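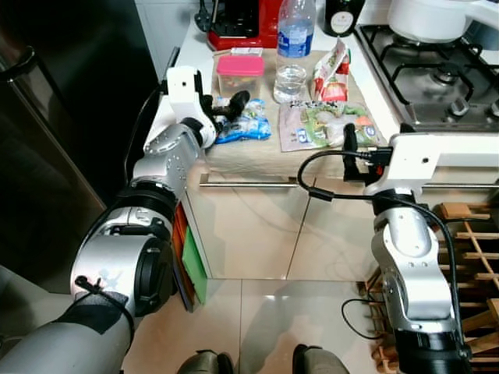

Slide 1 – Who we are

Search this site Enter keyword

Good evening. My name is Sunita Rathore and I lead the student project Herilum at the Havholm evening school. (Wait for the people at the back to sit.) We started in June with two arms, one kitchen and very little knowledge.

Slide 2 – The task

The students must put away the shopping. Snack packets, a water bottle, a food tray. For a person it is boring work. For our class it became the whole course. Say here: a bag of snacks is harder than a bottle, for the bag changes its shape when the fingers close.

Slide 3 – How we practice

Each team has 40 minutes in the kitchen. One student guides the arms, one writes the log, and then they change. Until now we have 1,134 recorded tries. Do not read the table aloud, only show the last column.

Slide 4 – The refrigerator

This part I like the most, so speak slowly. The students thought the door would be the easy part. But the arm must follow the curve of the door, and the body must stand in the right spot before it begins.

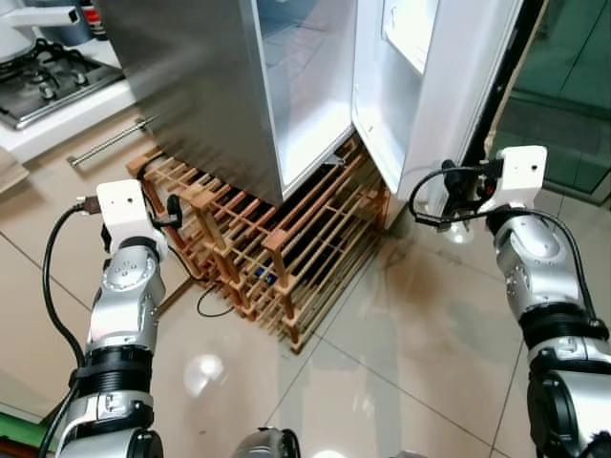 Team Lekota spent nearly 7 lessons on this – first the standing place, then the pull. They marked the floor plan on paper and argued a lot. I let them argue.

Slide 5 – Next term

We want to try the lower shelves and also softer packages. The Relenwood group asked for our log sheets, they are free to copy. Questions now, please.

Print this page | E-mail this page

Contact | © Herilum student project | Back to top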